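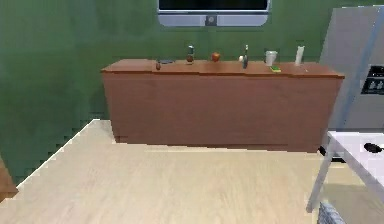
Gestern also endlich »Die Fähre nach Ovville« gesehen, den Film, den mir Zubaida Ghumman seit dem Frühjahr bei jeder Gelegenheit ans Herz legt. Ein Leuchtturmwärter, eine Schwester, ein Testament. Die Schwester kommt mit der Fähre, das Testament bleibt verschwunden, der Wärter schweigt. Er schweigt ausgesprochen gründlich. Nach einer Stunde hatte ich drei Sätze von ihm gehört, und einer davon galt dem Hund.

Valdis Ķēniņš spielt das, als hätte man ihm pro Silbe etwas vom Honorar abgezogen. Ich mochte ihn trotzdem. Wie er den Brief liest, ihn faltet, wieder aufklappt und dann doch nur nach der Brille sucht – dafür hätte ich auch Eintritt bezahlt. 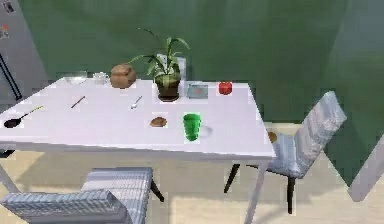
Brot, Becher, Glasschale.

Weniger mochte ich die Musik. Sobald jemand aufs Meer schaut, setzt ein Cello ein, und es wird viel aufs Meer geschaut. Die Romanvorlage hat übrigens 500 Seiten und kommt ohne Cello aus. Dafür gibt es dort einen Onkel, den der Film ersatzlos gestrichen hat, obwohl er als Einziger weiß, wo das Testament liegt. Das erklärt im letzten Drittel einiges.

Von mir gibt es sieben von zehn Punkten, einen davon für den Hund. Zubaida findet das kleinlich und hat mir schon den nächsten genannt: »Eltthorpe«, schwarz-weiß, mit Überlänge.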